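Changes to Deposit Returns at Gralorstead Sites

18/03/2025

Residents of the Gralorstead buildings returned 2892 beverage containers through the shared collection points over the past season, compared with 911 in the season before. The Residents' Services Office thanks all households that took part and wishes to confirm the arrangements that will apply from now on.

Collection points at Karras House and Flustano Court will remain in their present locations on the ground floor. Bottles and cans should be emptied before they are brought down, and labels should be left in place. Crushed cans can no longer be accepted, as the counting equipment supplied by Sterkance does not read them. Glass is to be placed in the separate bin next to the mail room – not in the bags used for plastic and metal. 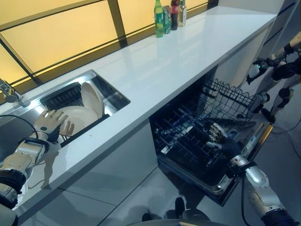

Deposit money will continue to be paid into the building fund. At the last general meeting, residents voted to put the first 100 dollars of each month's return toward the upkeep of the courtyard garden, with the remainder held for repairs to the bicycle shelter. Households that prefer to keep their own deposits may of course take their containers to a store.

Bags are available from the front desk during office hours, with a limit of 2 per household each week. Full bags must not be left in hallways or on stair landings, which are fire exits.

Apostolos Sarantis, Head of Residents' Services, will review the arrangements in September. Written comments may be left at the front desk of either building.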